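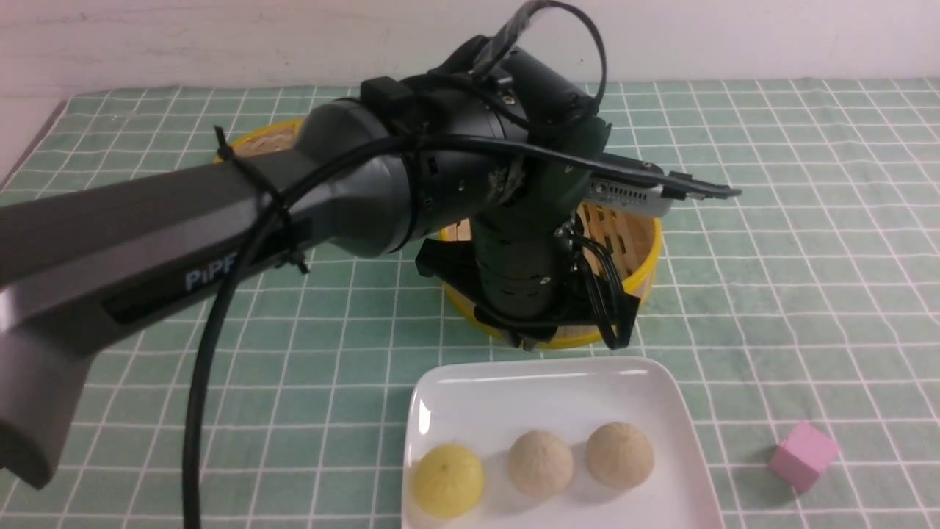

Does a bamboo steamer need to be soaked before you use it the first time?

A short soak in cold water is a good idea, and so is one empty steaming to get rid of the raw smell.

I did both with the Skonus steamer and then left it on the rack overnight, and by breakfast the kitchen smelled like a hay barn (in a nice way). I've been cooking with it since January and I'm still reaching for it on nights when I meant to make toast. It's a plain thing, two baskets and a lid, and I love it!

My old one came from a supermarket and fell apart at the bands. The Skonus is laced all the way around, and the slats on the bottom are pegged in place, so they don't slide when you drag a spatula across them. The lid fits snugly. It doesn't drip on the food the way my metal one does, and that matters most with buns – a metal lid leaves those sad wet craters on top, and I have eaten a lot of cratered buns in my life.

Dumplings were the first thing I tried, naturally. Frozen ones, pork and chive, straight onto cabbage leaves. They came out plump and a little shiny and didn't stick at all. After that I went a bit wild: sweet potatoes, salmon with ginger, a whole head of cauliflower (too big, the lid sat up like a hat), leftover rice, tamales from the Wusavgate market. Leftover rice is the one I'd tell everybody about. Wrap it in a damp cloth, give it a few minutes, and it tastes like you just made it. 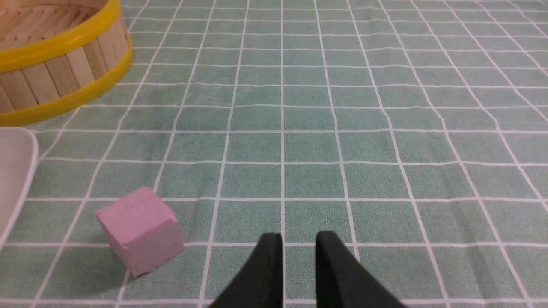 Malotora Table | Issue 26 | Page 2

You do need a pot that matches. Mine sits inside a wide skillet with an inch of water, and I check the water often, because the bottom rim will scorch if the pan runs dry. I've done that once already and there's a brown patch to prove it. It still cooks fine. If you have a wok, use the wok, it's what these were made for.

Cleaning is easy, though not everyone will enjoy it. It can't go in the dishwasher and I wouldn't use soap. Hot water, a stiff brush, then prop it up somewhere with air moving around it. I put mine away too soon in the spring and found a few gray specks under the lid. They scrubbed off with vinegar, but I was annoyed with myself.

I also borrowed the Vilela steamer to compare. It's prettier and heavier, with taller sides, and if you make big fluffy buns you might like the extra room. Stacked up on my stove it was a little wobbly, and it took longer to dry. For everyday dinners I went right back to the Skonus.

My one real wish is for a third basket sold on its own. The set feeds two of us easily, but when friends come over I'm cooking in rounds and eating mine standing at the stove.

Filed under: Kitchen Gear, Steaming, Weeknight Dinners

1,000 shares | 2 comments

© Malotora Table | Contact us | Back to top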